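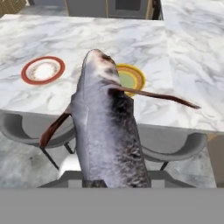
What does a heat network actually need from a building before it can be joined up?

A plant room with space for an exchanger, a pipe route in from the street, and somebody willing to sign for the heat.

Sheila Treloar had written that on the second page of the handover pack, and Stavros Ionescu had crossed out the last part in pencil. He thought it sounded rude. She thought it was the only bit anyone would remember, and rubbed out his line before the copies went off to the college.

They met at the energy centre at eight on Wednesday, in the rain. The building was very handsome. Jaiswal had given it a curved brick wall and a tall strip of glass so that people walking to lectures could look in at the pumps. Sheila had never met a person who wanted to look at a pump, but the glass had been in every drawing since the first one, and it had outlived two budget cuts and a whole boiler.

"It's the boiler I'd have kept," she said.

"You've said so before," said Stavros.

"I'll say it again in January."

Lacey Marsden from the college estates office let them in. She had a new coat and a folder with the Jonis logo on it. Jonis had built the place, and Jonis had sent a young man called Wayne Birkett, who was standing by the control panel with his hands behind him like a boy in a museum.

"All running," said Wayne. "It's been running since the weekend."

"Running what?" said Sheila.

"Sorry?"

"What's it heating?"

Wayne looked at the panel. The library, he said. And the sports hall, or it would be once the valve was changed. The halls of residence were down for phase two.

Sheila wrote this down. The plant had been sized for 18 buildings. She had 2,624 metres of buried pipe on her drawing, every one of them paid for, and at the end of it all a library that was mostly warmed by the people sitting in it.

"The model allows for growth," Lacey said.

"Whose model?"

"Mamier's."

Sheila had read the Mamier report on a train. It was a confident piece of work. It had the college putting up a science block, then another science block, and a hotel that no one on the site had ever mentioned to her. The line on the graph went up to the right and left the page. She had looked for the part where somebody rang the hotel people and asked them, and hadn't found it.

"We're very pleased with it," said Lacey. "The principal's bringing guests at ten."

Stavros had gone round the back of the thermal store and was listening to something. He did this at every job. Sheila used to think it was for show, and then at Vuvov he'd heard a bearing going through a closed door, so now she waited for him.

"Number three's hunting," he called.

"It isn't," said Wayne.

They all stood and listened. The pump rose, fell off, rose again.

"It's looking for some load," said Stavros. "It's got nothing to push against, poor thing."

Wayne said it was a setting. He said it could be sorted from the office, on a laptop, and that Felicja Tokarz would do it by lunch. Sheila asked if Felicja had ever been here. Wayne said she didn't need to be. Sheila wrote that down too, in larger letters.

At ten the principal came with his guests, who shook the rain off their umbrellas and stood on the wrong side of the barrier. He told them that the plant would save 2,000 tonnes of carbon. He didn't say over how long, and they nodded at it all the same. One of them, an elderly woman in walking boots, put her palm flat on the nearest pipe.

"It's cold," she said.

"That's the lagging," said Wayne quickly. "You wouldn't feel it through the lagging."

"Oh, I see," she said, and left her hand where it was.

Behind the store the pump rose and fell. Lacey held out the certificate and a pen. Sheila read it from the top, slowly, while the principal talked about the bricks. Then she wrote "library only" beside the date, and her initials, and passed it across to Stavros.

He read what she'd put. He felt in his jacket for the pencil, then seemed to think better of it, and took Lacey's pen.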